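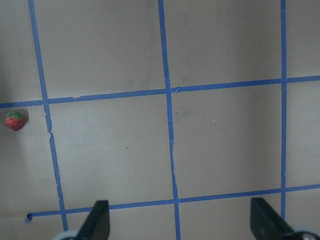 I've been keeping a grocery log since December, and a few people have asked how it works and what I got out of it, so I'm putting it all in one post.

The short version is that I write down every food item that gets thrown out in our apartment, with a guess at what it cost. I also keep the receipts. We are two adults in Dillow, one of us home most days, and we shop mainly at Potitz because it's a ten-minute walk. Américo Falcão, who I live with, does maybe a third of the cooking and agreed to write things down if I didn't nag him. He has been better at it than I have.

## Why I started

We got a bill for the car that we hadn't planned for, and I went through the bank statements looking for places to cut. Rent and insurance were what they were. Groceries came to $503 for the month. That seemed like a lot for two people who mostly eat rice, eggs and vegetables. Then I opened the bottom drawer of the fridge and found a bag of cilantro that had turned to liquid, next to a second bag of cilantro I had bought because I didn't know about the first one.

I'd tried a budget before. What I do with a budget is follow it for eleven days and then stop looking at it. Writing down what got thrown away seemed easier. It happens a few times a week, it takes a minute, and there's no number to fail at.

## The log

It's a spiral notebook hanging on a string by the trash can. Each line has the date, the item, roughly how much of it, and why. I started with a spreadsheet and gave up on it after the first week. Walking to the computer with onion on my hands was enough of a reason not to do it.

I also tried an app called Zastia for a little while. You type in what you bought and it reminds you when things are getting old. It worked fine, but I would get a reminder about yogurt while standing in line at the bank, and by the time I was home I had forgotten. The notebook stays where the food is.

The "why" column turned out to be the useful part. After a month, mine had these over and over:

- forgot it was there
- bought two because of the sale
- recipe needed a spoonful, rest went bad
- made too much, got tired of it
- nobody likes it

That last one was a jar of pickled beets, and it took both of us a long time to admit it.

## What we threw out the most

Bread was first. Eyvindsson, the bakery on the corner by the post office, makes a big rye loaf that I like a lot, and we can't finish one before it goes hard. I used to buy it on Sunday and throw out the last third by Friday. Now I slice it when I get home and freeze half right away. The slices go straight into the toaster. I can't tell the difference, though Américo says he can.

After bread it was herbs, then salad greens, then leftover rice. Meat was almost never on the list, probably because it costs enough that we pay attention.

Fruit was its own case. We didn't throw out much of it at first, and then in the second month we threw out a great deal. The difference was that I had read you should keep fruit in the refrigerator to make it last. It did last, in the sense that it sat in a drawer where neither of us saw it until it was wrinkled.

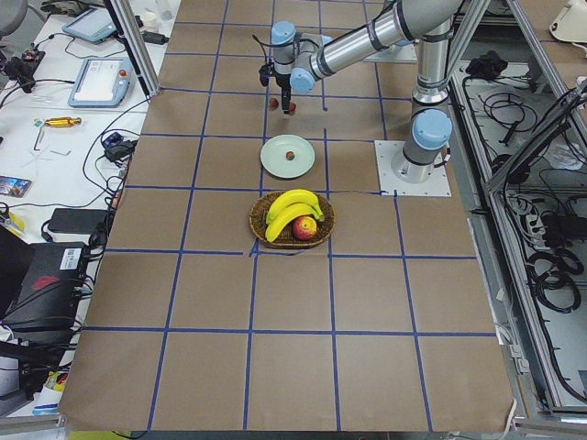

So should all fruit go in the fridge?

I'd keep berries, grapes and anything already cut in there, and leave the rest out until it's ripe. Bananas go brown in the cold, and peaches and plums can get mealy if they're chilled while still hard. Apples do keep longer in the fridge, so if you buy a big bag, put most of them in there and leave a few out.

For us, being able to see it mattered more than the temperature. Fruit that's out gets eaten on the way past. I now keep three or four days' worth out and buy it more often in smaller amounts. It costs a little more per pound to skip the big bags, and we still come out ahead.

## Things that helped

My friend Ximena Medrano cooks for a day program and feeds a lot more people than I do, so I asked her what they do about waste. Most of her answer didn't apply to a two-person kitchen (she has a walk-in cooler and a delivery schedule), but two things did.

The first is to put a strip of masking tape on every container and write what it is and when it was made. I thought I'd remember. I had a container of something orange in the freezer that could have been squash soup or lentils, and I left it there all winter so I wouldn't have to find out. It was lentils.

The second is to plan one meal a week with no recipe. Ours is whatever's left in an omelet, a fried rice or a soup. Some weeks it's good. Last week it was soup with cabbage, half a can of chickpeas and the end of a jar of salsa, and I would not make it again.

I also moved the condiments. They used to take up the middle shelf at eye level, and the leftovers were down low behind the milk. Mustard keeps for months and doesn't need to be looked at. I put all the jars on the bottom and the leftovers in the middle, and the "forgot it was there" lines dropped off quickly after that.

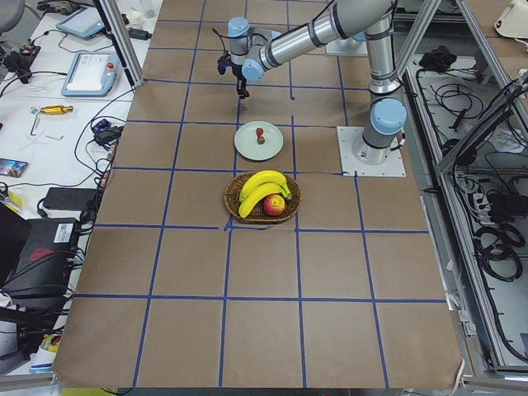 The other change was going to the store with a list made from the notebook as well as from what we've run out of. If the last few pages show spinach getting thrown out again and again, I don't buy spinach that week. I buy frozen. It took me a while to accept that we are not people who finish a tub of spinach, and I still pick one up now and then and put it back.

Sales are harder. Potitz does a two-for-one on dairy most weeks, and I grew up in a house where you did not leave the second one at the store. I've started taking the second one only if it's something that freezes. Butter does. Shredded cheese does. Sour cream separates and gets watery, which I tested so you don't have to.

## The numbers

The first full month in the notebook has more than 100 lines, though a lot of those are small, like half an onion or a heel of bread. The most recent month has 24. I didn't expect it to drop that far, and I think a couple of things probably went into the trash without being written down.

The grocery total for that same month was $311. Some of that is less waste and some of it is that we were away for a long weekend and ate at Américo's mother's house, so I wouldn't read too much into it. The month before was somewhere in between. I'll keep the receipts through the summer and see where it settles.

I don't plan to keep the notebook forever. I've already gotten lazy about coffee grounds and peels, which I logged at the start and now skip. But it's still on the string, and there's about a third of it left. The next thing I want to sort out is the freezer, which is full again, mostly with bread.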